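Evaluating a Kit Before You Buy It
Handout 6: the Zullitz hand-held gripper
Gwendolyn Esposito

Welcome back, everyone. Last time we finished up with fixed arms and teach pendants, and several of you came up afterward to ask when we would get to the small stuff, the equipment a modest shop or a three-person lab might really order with its own money. Well, we have arrived! For this session and the next we're going to work through one product from start to finish, the way you would if your boss dropped the brochure on your desk on a Sunday night and wanted an opinion by nine the next morning.

The product is the Zullitz, a hand-held gripper kit sold by a firm called Madside. You hold it, you pick things up with it, and a camera mounted on the tool records what the fingers are doing. The recordings are then used to train a robot arm fitted with the same fingers. Please read these notes before lab, and bring a pencil, as there are blanks to fill in on the worksheet that goes with them.

What you are being offered

Madside sells the Zullitz in two ways, and the difference matters more than the brochure lets on. The first is the plain kit: gripper, camera mount, a spare set of finger pads, a charging lead and a bag. The price is $980. The second is what they call the Brernska plan, where you pay $300 a month, the kit stays Madside's property, and they check and sort your recordings for you. Under the plan you may send in up to 1000 recordings a month, and anything past that is billed separately.

Do the arithmetic for yourselves before we meet. I would like you to work out at which month the plan has cost you more than the kit, and then (this is the harder part) to put a fair value on the hours somebody in your own shop would spend checking recordings. Darnell, who is my husband and who kept books for a machine shop for a good long while, looked over last year's worksheets and said that almost every student had priced the checking at zero. Please don't do that. Somebody is sitting in a chair watching those clips, and that somebody gets paid.

The mechanism, in plain words

We covered linkages in Handout 3, so I'll keep this part short. The fingers on the Zullitz are carried by linkage arms, one to a side, and the joints are pinned. Pinned joints are a pleasant thing to own. They are easy to inspect, you can feel wear in them with your hand long before you can measure it, and a patient person can replace one at the kitchen table. What you lose is a little crispness. Every pin has some play in it, and the play adds up by the time you reach the fingertips.

When you get your turn with the tool, hold the body steady and wiggle one finger gently from side to side. Write down what you feel. "A bit loose" is a perfectly good observation, so long as you say which joint you think it comes from.

The pads deserve a word too. They have a fine grid pattern on the gripping face, and the brochure talks a great deal about grip and hardly at all about cleaning. Ask yourself what happens to a textured surface after an afternoon of handling fabric. Lint is the great enemy in household work, and I would want to know how the pads come off, what they cost, and whether the new ones are the same color as the old ones. That last point sounds fussy, I know, but if the camera sees the pads in every recording then a change of color is a change in your data.
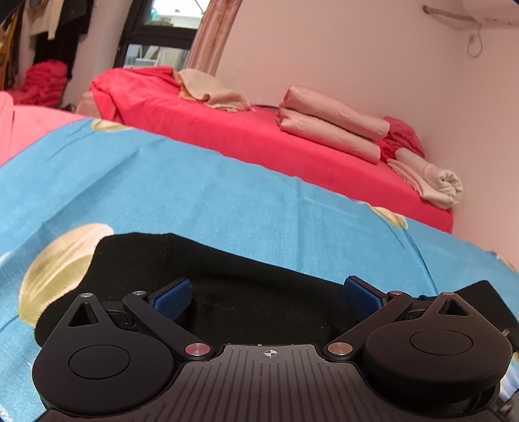

Now, the brochure leans heavily on tabletop jobs, cups and blocks and the like, and those are the jobs I would trust it on least as a guide to your own. A cup keeps its shape while you reach for it. Bedding and towels do nothing of the kind, and a sheet with creases in it will give you a different set of edges each time you come back to it. If the work you care about is bedrooms and linens, then test the kit in a bedroom, on linens, with whatever light the window gives you.

Tamsin Calloway ran our household trials last February and kept a splendid notebook, which is on the reserve shelf. She logged 539 recordings and marked each one as usable, doubtful or no good. Two of her remarks are worth copying out here. The first is that towels were easiest to take by a folded edge, and that she got noticeably better at finding that edge over the first few sessions. So who was being trained, the robot or Tamsin? Think that one over, because it bears on how many early recordings you should plan to throw away. The second is that her wrist got tired well before the battery ran down.

A side note on comparison shopping

You will want something to set the Zullitz against. The Zuccaro is the nearest rival I know of, and Trinity Tillman has kindly agreed to bring hers in for the second half of next session. It uses a sliding rail in place of pinned arms. I am not going to tell you which I prefer! I will only say that you should try both with the same towel, folded the same way, and that you should swap the order halfway through the class so that the second tool doesn't get the benefit of a practiced hand.

Questions to put to the seller

Tavion Dunleavy handles sales for Madside in our area and will join us by phone at 2:30. He is a good sport and he has answered hard questions from this class before, so please have yours ready. A few to get you going:

Who owns the recordings made under the Brernska plan, and may Madside use them to train models for other customers?
If a recording is rejected, do we get told the reason, and does it still count toward the month?
Which parts can we replace ourselves without losing the warranty?
How is the camera mount checked for alignment, and how often should we do it?
What do we do about recordings made inside people's homes, where clothes and personal things are in view?

I'd like at least one of you to press on that last one. A home is full of other people's belongings, and a written agreement with the household should be part of your cost estimate, along with the time it takes to sit down and explain it properly.

For lab

Work in pairs, and trade places after every tenth recording. Fill in the worksheet as you go, since memory is kind to whichever tool you used last. Your written review should run to two pages and should end with a plain recommendation: buy, take the plan, or wait. Give me the strongest point against your own choice as well. Reviews go in the tray outside my office, stapled please, with both names on the front.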